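Ticket: gripper closes late, then nudges whatever it's meant to pick up
Opened by: Rui Antunes
Status: open
Project: Kudstead arm, home build

Hello all, and thanks again for the help with the power supply in October, it's been rock solid. I'm back with a new one, I'm afraid, and I'll try to put in everything I know.

The arm gets to the right spot nicely. When it's told to close, though, there's a pause, the fingers come in unevenly, and the left one arrives first and gives the object a shove. On a razor handle that hardly matters. On a mug handle it's enough to swing the whole mug around, and I'm rather fond of these mugs.

So far I've swapped the finger servo cable, reflashed the Vemness board (twice, the first time I picked the wrong port) and gone back to the default speed. I also ran 100 closes with nothing between the fingers and 9 of them showed the lag, all after the arm had been sitting still for a bit. Views from the wrist camera at the kitchen counter:
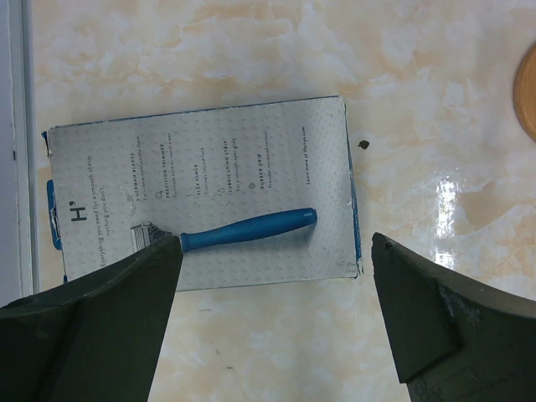
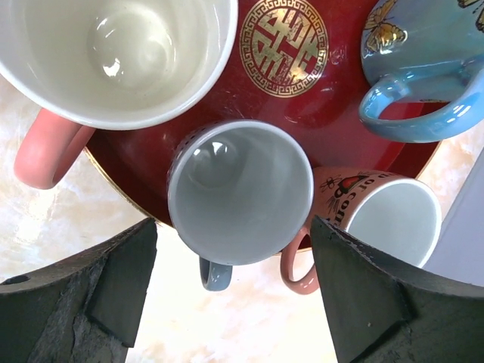
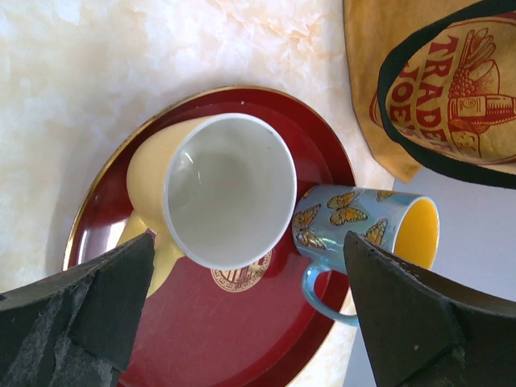
Antonina Kushnir: Hi Rui, lovely detailed ticket. The pause after sitting still makes me think the board is putting the finger servos to sleep. Look for idle_timeout in the gripper settings. The default is 1000 milliseconds, and mine behaved much better once I set it to 0. The uneven closing sounds like a separate problem to me. Have you zeroed both fingers since you changed the cable?

Rui: I hadn't, no! I zeroed them when I first put the gripper together and never thought of it again. I've set the timeout to 0 and the pause is gone, 100 closes without a single late one, so thank you very much for that. The left finger is still early by 2 mm at the tip. I'll pull the gripper off after dinner, zero both sides on the bench and have a look at the horn screws while it's apart. Please leave the ticket open until I've put the colour-coded offsets up here.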